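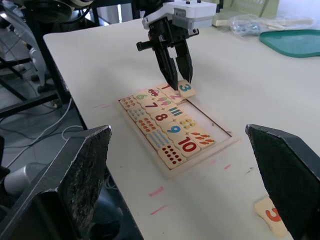
Sorting Work Moves One Table Over

15 January 2026
By R. Dissanayake

The Funden plant in Musari checks returned wooden puzzles and packs them for resale. Until November, all of it was done by hand. A checker opened each set, laid out the tiles, pulled the damaged ones and filled the gaps from spares.

Two-armed robots now handle part of the tile work under a program called Raker. In its first full month the plant closed 3,398 sets, of which 2,070 passed through a robot table. The other 1,218 that were finished by hand, plus 110 scrapped, were mostly sets with warped boards.
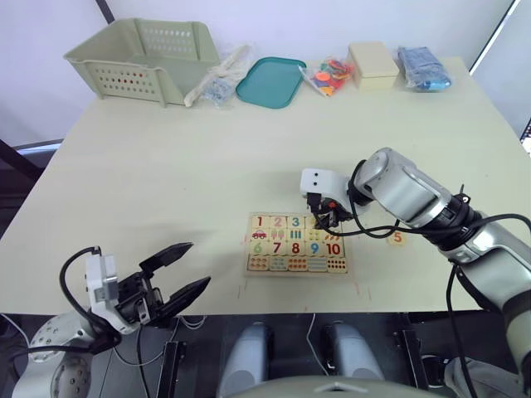
A number puzzle at a robot table, with the 5 tile off the board.

Job content has changed more than headcount. Checkers used to spend the shift on tiles. They now prepare sets, clear stopped runs and make the final inspection. Each completed a 30-hour course before taking over a table. Pay moved up one grade, but the piece bonus was dropped, and the fastest hand sorters say they earn less.
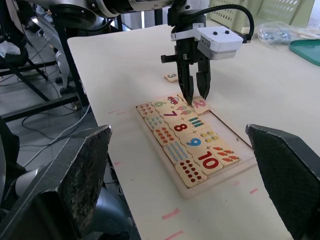 Stopped runs take up most of the operator's attention. A robot halts when its grip is uncertain, and the operator has to read the state of the board before restarting. Tiles outside the tray matter as much as those in it. With the pink 2 between the fingers and a blue 3 lying on the table beyond the tray, an operator has two tiles to account for. The old job had no equivalent step. Funden plans to add it to the written grade description, which still lists hand sorting as the main duty.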